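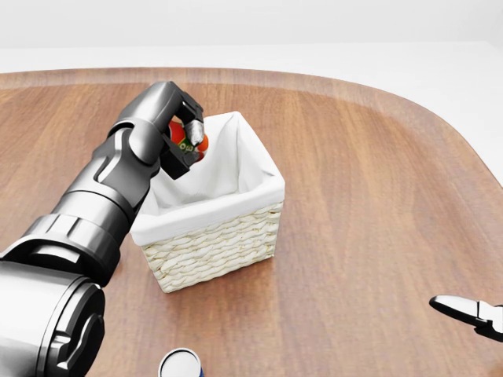 Prys Rees objected to the usual name for it, and wrote in a letter to the Undthorpe newsletter that a robot is not taught anything when its arm is pushed about, only given a record to copy. The name has stuck all the same. Teaching by demonstration (also programming by demonstration, or learning from demonstration) covers any method in which a person takes a robot through a task and the robot's later movements are worked out from what was recorded.

Methods

In hand guiding, also called kinesthetic teaching, the operator holds the arm and moves it through the task while the joint positions are stored. It needs little training, but the operator has to stand within reach, and moving two arms at once is awkward for one person.

In remote control, or teleoperation, the operator works a separate device. This may be a joystick, a pair of tracked handles, or a smaller copy of the arm known as a leader. The robot follows, and both the commands and the camera views are usually kept. Remote control can also be used with a simulated robot, where the table, the arm and the goods exist only in software. Simulated objects can be put back at their starting points at once and dropped without damage. Contact and friction are harder to get right, and a grip that holds in simulation may slip on a real machine.

Tasks

Common tasks include picking up a grocery item and placing it in a basket, stacking, opening drawers and folding cloth. Soft items such as fabric basket liners are often simplified in simulation.

The Pultosholm set

The Pultosholm set was recorded by Nisreen Abou Jaoude and Gwion Gethin and released on October 14, 2020. It holds 2,834 demonstrations, of which 2,338 were made by remote control in simulation. A further 200 hand-guided runs were left out of the release after a fault in the wrist readings. Marwan Hourani later relabelled 788 of the demonstrations in which the operator had paused for a long time before letting go.

See also

Garrido handle
Uvcombe workshop
Leader and follower arms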